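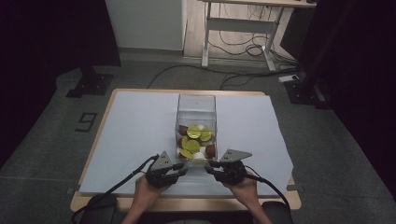
What do we log for each capsule run? Start and end time, capsules placed, drops, and which hand made the pick.

July 2018 - Pendach student project, notebook 2

Task is emptying coffee capsules out of the clear acrylic box with the hand-held grippers, one in each hand. Target for the term is 139 runs. At 30 so far.

Changes to procedure:
Run length capped at 55 s. Anything over gets logged as a timeout and kept.
Pale sheet stays on the table for all runs. Capsule colours mixed in every fill.
Box goes slightly back of centre on the sheet. Grippers start in front of it, not touching.

Left gripper reads 1240 at full close after zeroing. Right one drifts. Rhodri Rowlands thinks it's the Nimri firmware - I'd check the connector first.

Capsules lying against the box wall are the slow ones. Try coming in from above with one finger plate along the wall.

To do: re-zero right gripper, copy logs to Grevenberg.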